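We got to Worndale a little after nine in the morning, which was too early for the open day and exactly right for the bakery across the road from the mill gates. If you go, go hungry. I had a poppy seed roll the size of my hand and then regretted it slightly when the tour started with four flights of stairs!

I'd wanted to see the old Kováčik flooring mill for ages. My grandparents had their floors from there, and my mom still talks about the smell when the boards were delivered (sawdust and something like burnt sugar, she says). The mill opens its doors to the public once a year, in October, and you have to put your name down in spring. There were 200 places this time and they went fast.

You get a sticker, a pair of foam earplugs and a safety vest that fits no human body, and off you go in groups. Ours started in the log yard. I know a yard full of logs doesn't sound like a thrilling way to spend half an hour, but our guide had worked there since leaving school and she could look at the end of a trunk and tell you what sort of summers the tree had been through. She got us all to crouch down and smell the fresh cuts. Oak smells a bit like vinegar. I did not know that.

Next was the saw hall, and wow, put the earplugs in before you go through the door and not after, like I did. The big saw is a Humari from decades back, painted a green you don't see on machines anymore, and it takes a trunk apart in less time than it takes me to slice a loaf of bread. You watch from a gallery behind glass. A small boy next to me clapped every time a board dropped.

The drying kilns are up the stairs I mentioned, or at least the viewing platform is. The oak sits outside for 2 years before it even gets near a kiln, and then it goes in for weeks, and if they hurry it the boards cup and twist. They had a rack of failures for us to handle, and I loved those more than the good ones. One had curled up like a potato chip.

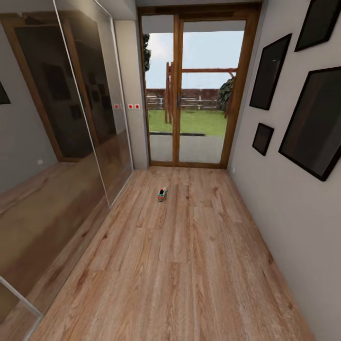

Written by the author of the Sunday Shoes travel pages, day-tripper and home renovator

After lunch (soup and dumplings in the canteen, cheap and very good, get there before the second group does) came the part I'd really signed up for, which was the talk on choosing and laying a floor. I'm redoing my own place one room at a time and I have made most of the mistakes already.

The big one they went over was direction. In a long narrow hallway you run the planks lengthwise, toward the door, and it looks calmer and longer. I laid mine crosswise in my last apartment and it looked like a ladder. They also had a lot to say about color. The warm honey and tan tones are what people keep coming back to, apparently, and knots are back in favor too, after years of everybody wanting boards as blank as paper. I'm on the side of the knots! A streaky floor hides crumbs.

Someone asked about finishes and that turned into a proper argument between two men in the second row, one for oil and one for lacquer. The woman giving the talk let them run for a while and then passed around samples of both. She uses a hard wax oil called Pivex at home and said she redoes the hallway every 3 years and the bedrooms whenever she remembers. I liked the feel of it better than the lacquer, which was a little like touching a countertop.

Then there's the shop. Be careful in the shop. The seconds are stacked along the back wall, and they'll bundle up odd lengths for you if you ask. I asked the price of enough first-grade oak for my living room and hallway together and the answer was 1,735, before delivery, so I bought a chopping board and a bag of offcuts for the stove and went to sit outside for a bit.

The last stop was the pattern room, and I nearly skipped it because my feet hurt. Don't skip it. It's one long attic with sample panels of every floor the mill has ever made, herringbone and basket weave and a ridiculous star pattern done for a ballroom, all with little handwritten labels. I found one that I'm nearly certain is my grandparents' floor. I took a photo of the label and sent it to my mom, who called me back before I'd reached the bottom of the stairs.

Parking is behind the church and it's free, but the lane is tight and the last bus back to the station goes at half past four. We ran for it. Bring a jacket for the log yard, wear flat shoes, and leave some room in your bag for poppy seed rolls.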